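I've had gears on the brain since June, when Mortimer Castellanos handed me a coffee can of parts from his old Drirkeck winch and said "you like puzzles, right?" Well, yes, but I like the kind with a picture on the box! Anyway, I finally cleared an evening for it. My one rule for small metal bits is a dark cloth underneath, and I will preach that to anyone who'll stand still (a pinion on a white table is a pinion on the floor by suppertime).

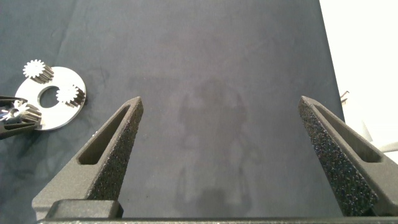
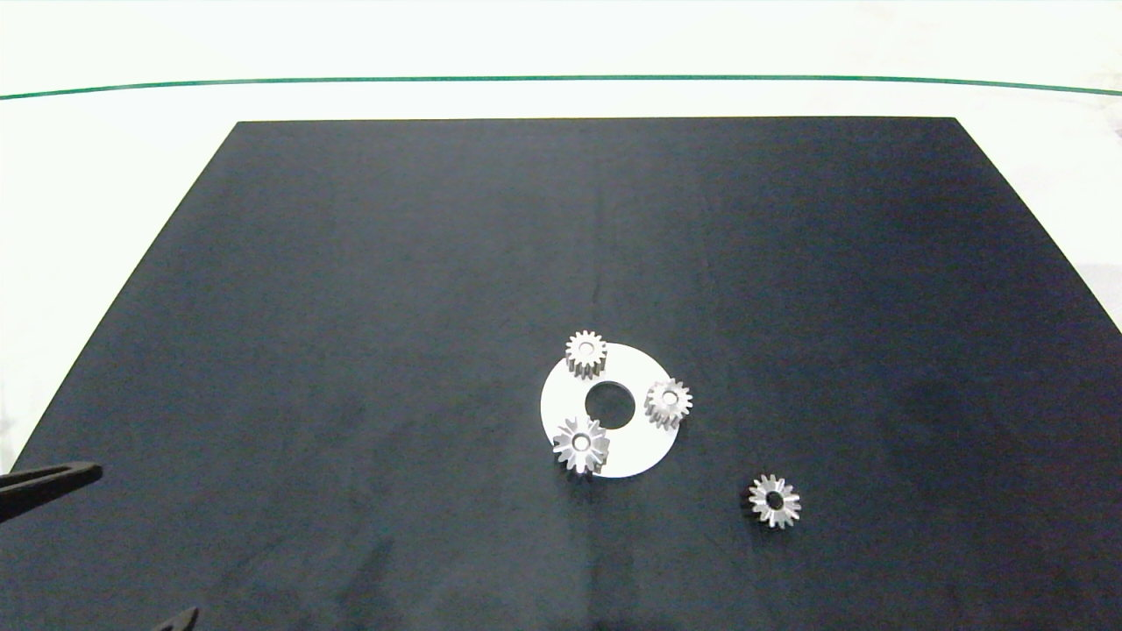
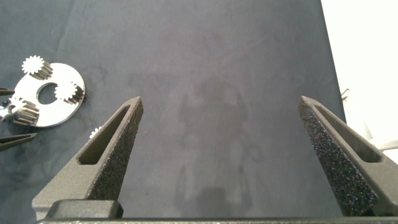
Fitzgerald Tillman tells me I should be soaking everything overnight before I even think about fitting it, and he's probably right, he usually is about grease. I've been using an old toothbrush and a lot of patience. So far I've put in nearly 14 hours, if you count the time spent hunting for my reading glasses, and I've loved most of them. Next job is the housing, and I still need a gasket. Howlader wants 33 dollars for one, plus shipping, which made me say a word. If you have a spare in a drawer somewhere, please bring it along next time and I'll trade you a jar of my plum jam for it.

14 comments
60 shares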